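About Plullent

Plullent is a knitwear repair and alteration workshop. We mend jumpers, cardigans, scarves, hats and blankets, and we take in work by post as well as over the counter. We also run evening classes for people who would like to do their own mending.

The business began as a stall selling yarn and buttons in Horrocks Arcade. Customers kept bringing in things with holes in them and asking if we could put them right. After a couple of winters the repairs were bringing in more than the yarn, so we gave up the stall and took the lease on our present rooms at 107 Dumon Street. The yarn shop did not come with us, but we still keep up to 500 shades for matching.

What we do

Most of our work is moth damage, worn elbows and cuffs that have come unravelled. We can re-knit a missing section in the same stitch, graft a ladder, replace a neckband or shorten a sleeve. We also change zips and re-cover buttons. Fine machine knits are done by hand under a lamp and take longer than chunky ones – please allow for this if you need something by a certain day.

We do not take leather, fur or anything that has been felted by a hot wash. Felting cannot be undone and we would only be taking your money.

Prices

Every repair is priced after we have looked at it. The smallest job is £5, for a single hole in a plain knit. If the cost is likely to come to more than the garment is worth, we will tell you before we start. Items sent by post should be clean and dry, in a sealed bag, with your name and telephone number on a piece of paper inside. Return postage is added to the bill.

Classes

Our beginners' course covers darning, Swiss darning, picking up stitches and simple patches. Tools and practice squares are provided. The next course starts in January and places can be booked at the counter or by telephone on extension 543.

Bomura

In the same building we share a dye room with Bomura, a small firm that dyes yarn to order. They match colours for us when a shade has been dropped by the spinner or when a garment has faded. Orders for dyeing only should go to them directly.

Page last updated 4 Jul 2010

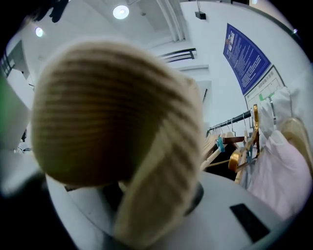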